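3.2 What people mean when they say "trash"

I went into this part of the study thinking the word would be the easy bit. We had 712 diary entries from households in Bumlow, all of them about getting rid of something, and I figured I could sort them by where the thing ended up: trash, recycling, donation pile, a relative's garage. I had the coding sheet half drawn up on a Tuesday afternoon and threw it out (ha) before dinner.

The trouble is that people use "trash" for a place, for a kind of stuff, and for a decision, sometimes all in one entry. One person wrote that a lamp "was trash by then, so it sat in the hall for a year." Another wrote that she had "trashed" her winter coats, and two lines later we learn they went to her sister. My coders and I argued about the coats for most of a morning! In the end we kept the diarist's own word in one column and the final destination in another, and I'd tell anybody doing this kind of work to start with two columns and save themselves the argument.

Soft things gave us the most grief. Broken glass and coffee grounds get tossed without a sentence of explanation, but blankets, slippers and stuffed toys come with whole paragraphs attached. Of the entries where the writer changed their mind at least once, 272 in all, the longest ones were nearly always about something made of cloth or yarn. I read a lot of them late at night and got pretty fond of these people. Small bins matter here too. A bedroom or bathroom wastebasket is where plenty of diarists put things first, before the kitchen can and long before the curb, and it's shallow enough that you can reach right back in.

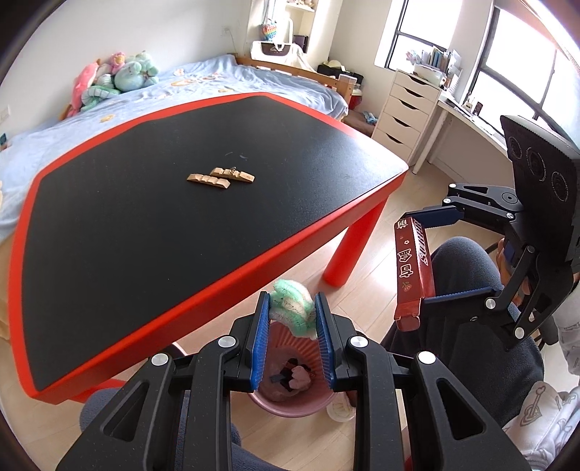 Figure 4. Soft item above a pink wastebasket, with trash inside.

3.3 The second look

We started calling the reach back in "the second look," and the name stuck, so I'm using it here even though it sounds like a thrift store. A second look is any entry where the writer says an item went into a household bin and then came out again before the bin was emptied. It doesn't matter for our purposes whether the item was kept afterward. Plenty went right back in.

Arumugam's model of household sorting treats the bin as the end of the line. You decide, you drop, you're done. I like the model a lot and I've taught it for years, but it has a hard time with our diaries. Some 40 writers described a second look in their own words with no prompting from us, and the form didn't even have a box for it. They squeezed it into the margins.

The timing surprised me. I expected regret to show up right away, or else on collection morning when the truck is coming down the street. What we got was a lot of evenings. People empty small bins into big ones after supper, they see the thing again, and they start bargaining with themselves. One diarist took the same scarf out on three separate evenings (I was rooting for the scarf).

We also asked 13 of the households to redo the May diary using the Woverex form, which has room for notes on each move an item makes. Those entries run longer and they're messier to code, and I'd still pick that form over ours. The Praltance codebook, which we used for the first round, folds all of those moves into one line, and I go over what that did to our counts in Section 4.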